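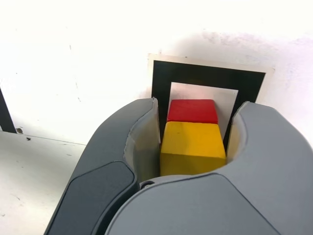
Wamness has paused cube-stacking runs on its Gratatbridge test cell after a grip-force fault caused the gripper to let go of parts above the set release height. The fault was logged on 19 May 2020 and affects the two-finger gripper in use on the cell. Its fingers close on the sides of a cube, as with the yellow one held between the pale inner liners, and the controller is meant to keep that force constant until the arm reports that it has reached the release height. In the faulty runs the force command fell to zero while the arm was still moving.

The cell had completed 1191 pick cycles since its last service in March. The controller recorded 6 early releases, all of them in the final part of the downward move. No one was hurt and no hardware was damaged. The drops were short, but cubes came to rest outside their target positions, and in two cases the next pick started from a wrong position estimate.

Engineers traced the fault to a timeout in Elon, the motion software that Wamness uses on the cell. Elon waits 80 milliseconds for a position update from the arm. If none arrives, it closes the current step and moves on to the next one, which in a placing sequence is the release. A late message was therefore handled the same way as a finished move – an error in the step logic that had been present since the last update.

The safety stop did not trip. It watches joint torque and speed, and neither left the normal range. 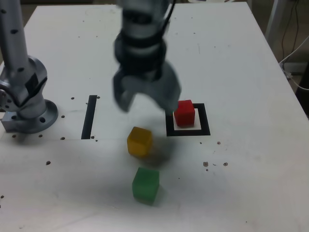
Interim measures

Arm speed on the cell is limited to 60 percent until a corrected version of Elon has been installed. A missed update now halts the arm with the fingers closed, and an operator has to clear the halt by hand. Staff are to stay clear of the table while the arm is powered, including during a halt.

Kanaujia, which supplies the arm controller, is checking why the position updates arrived late. Other sites running the same version of Elon have been told to turn off automatic step advance.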